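Tosard room: cups and table care

Cups left out after a session go back in the green wire basket. Set the basket lengthwise in the middle of the table, clear of the cable hole. Lift the small white cups by the rim and lower them in one at a time. Maximum load is 3 kg.
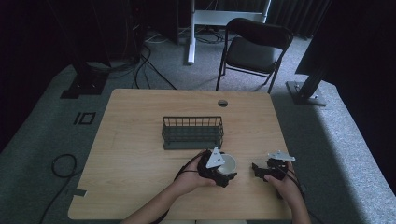 Table surface

The top is pale timber with a matte finish. Wipe along the grain using a damp cloth, then a dry one.

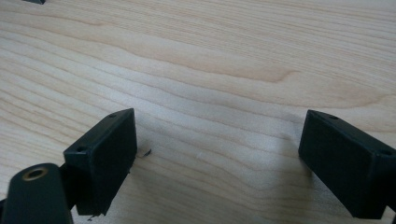

Avoid scouring pads and anything coarser than 1,000 grit. Brush grit off before sliding the basket, as small particles will scratch the finish. Report marks to Phúc Ông on extension 419 by Saturday. The next oiling is in January.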